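Ticket 495 – Wrist camera view and gripper pose out of step in bedroom cell (simulation)
Site: Drustalby
Component: arm model, two-finger gripper, wrist joint
Opened by: Korkard integration desk
Assigned to: Kirsten Hafþórsson
Priority: normal
Status: fix applied, monitoring

Reported behavior
After the November update of the cell configuration, the gripper in the simulated bedroom cell stops short of the commanded pose on the approach move. The joint log shows the target as reached. The rendered gripper is offset from it by 11 mm along the tool axis. No error is raised, and the planner goes on to the close command.

The offset is the same for every target in the cell. It does not appear in the Sodville kitchen cell, which uses the same arm model and the same controller build.

Environment
Controller build unchanged from last release.
Physics step 2 ms, render on every eighth step.
Scene loaded from the Cheng asset set, bedroom layout.
Tool definition loaded from the cell file, not from the arm file.

Log

09:10 Reproduced on the first run. Offset present before any contact, so grasp forces are ruled out.

09:25 Swapped the bedroom layout for an empty floor and kept the cell file. Offset still present. Scene assets ruled out.

09:40 Put the layout back and loaded the kitchen cell file. Offset gone. The fault is in the bedroom cell file.

10:05 Compared the two files. The tool center point in the bedroom file is measured from the lower face of the wrist collar. In the kitchen file it is measured from the flange. The update moved the tool origin to the flange for all cells, but the bedroom file overrides it with the old value.

10:20 Removed the override and reloaded. The cached kinematic tree was still being used, and the offset stayed. Cleared the cache by hand and reloaded again. Offset now zero at the home pose.

10:45 Ran 700 approach moves with random targets over the rug, the bed and the bolster. All ended within tolerance. Collision checks between the fingers and the bed surface behave as before.

11:15 Checked the render against the joint state with the arm at the top of the frame, fingers slightly apart, and the birdhouse item below the gripper in front of the bolster. Wrist collar and fingers line up with the values in the log.

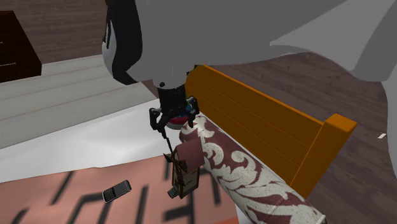

Resolution
Override removed from the bedroom cell file. Tool origin now comes from the flange in both cells. Cache is cleared on every change to the cell file – this was a manual step until now and was missing from the setup notes.

Open items
Add a load-time warning when a cell file redefines the tool origin.
Check the remaining Drustalby cells for the same override.
Ticket stays open until the next nightly run has passed.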